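Flemden Clothing Reuse Room
Progress report to the Vuorinen Fund
Period: March to May
Prepared by Yolanda Toledo, project coordinator

1. Where we are now

In the last report I wrote that the sorting room was not ready and that the clothes were still kept in the corridor. This problem is solved. We moved into the new room at the end of March, and all sorting and folding is done there. The corridor is free again, which the other tenants of the building have appreciated.

During the period we received 2,000 pieces of clothing and household textile. Of these, 1,910 are sorted and registered. The remaining pieces came in the last delivery of May and will be done in the first part of June. I had hoped to close the period with everything registered, but the delivery arrived later than it was agreed.

2. Sorting and folding

We have kept the four groups from the application: ready to give, to wash, to repair, and rags. The group "to repair" is larger than we planned. Most of it is missing buttons and open seams, and these are quick to fix. Broken zippers take more time, and for the moment we put them aside in their own box.

The folding has changed a little. At the beginning each person folded in her own way, and the piles did not stand well on the shelves. Now we use one method for shirts and one for trousers, and a sheet with drawings hangs next to the table. Sweaters are still difficult, because the thick ones do not fit the shelf height. I would like to lower one shelf, but the screws are of a type we do not have the tool for.

Dark clothes gave us some trouble. Black, navy and dark brown look nearly the same in the evening, and several pieces were registered under the wrong color. We now work with the dark textiles on a white surface and leave them for the morning hours when it is possible. The mistakes have become fewer. I have also asked that the color is written on the label before the piece is folded – not after, when only a small part of it can be seen.
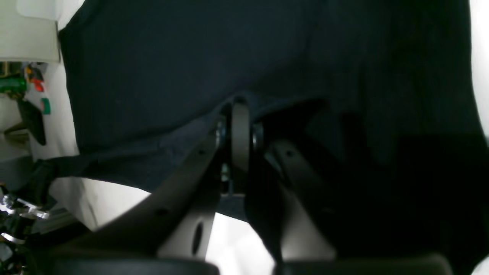 Navy fabric on white, with folds and creases along the lower part.

3. Purchases

The storage boxes from Bokix were delivered in April. They are strong, and the lids close well, but the labels do not stick to them. We tie the labels with string instead. The steamer from Brakeo has been ordered and is not yet here. The supplier promises it for June. The cost is inside the approved budget line and I do not ask for any change.

4. Giving out

We opened the room to families on 10 mornings. Children's clothes went first, and winter coats almost not at all, as one can expect in spring. We have packed the coats and will bring them out again in September.

5. Next period

We will finish the registration, start to use the steamer, and prepare the school clothes for August. I would also like to hold a repair afternoon with places for 30 people, if the large hall can be borrowed. I have written to the building office about it and I am waiting for the answer.

The receipts and the register are attached separately.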